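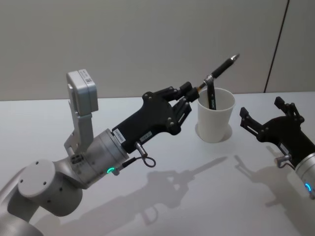

Black marker held above a white paper cup on a white tabletop.

Brulico Paper Cup, White, and Black Marker Set

Desk sets usually promise more than they hold. This one is a sleeve of plain white paper cups and a black marker, sold together by Brulico, and the box says it will "bring order to any workspace." I have my doubts. A paper cup is a cheap way to stand a few pens upright and that is about as far as I'd take it.

The cups are the better half. They are plain, so you can write on them, and they stack when you are done. For a craft table, a classroom or a sign-in desk where pens wander off all day, a cup you don't mind losing makes sense. On a desk you sit at every day I would buy something heavier. One marker in an empty cup is fine if it goes in straight, but lean a long one against the rim and the cup may go over. Brulico suggests putting "a few coins or pebbles" in the bottom. It works, though at that point you are finishing the product for them.

The marker is a black marker. The listing we were sent used the word "professional" 3 times and never explained it. Salma Bennani, who does our stock testing in Kemley, left one uncapped overnight and it was faint by morning, so put the cap back on. Ink on the cups stayed put once dry. Ink on a white tabletop is another matter — try a hidden corner before you trust the "wipes clean" line, which we have taken off our own page.

What you get
Pack of 37 cups and one marker. Larger case of 200 cups, markers sold separately.
Item no. 377
Color: white cups, black marker
Lids: none, and none fit

Hot drinks: Brulico says yes. Washington Guimarães tried coffee in one and wanted a second cup around it. We list them for pens and cold water.

Returns on unopened packs only. Opened sleeves can't come back, even if the cups turn out too small for your pens, so measure first. The case ships from Skenville and takes longer than the small pack. Prices were last checked 2021-07-15.

Related items
Kan Steel Pencil Cup
Kan Marker Tray, Flat
Brulico Paper Cup, Tall
Brulico Black Marker Refill
Weighted Desk Caddy, Gray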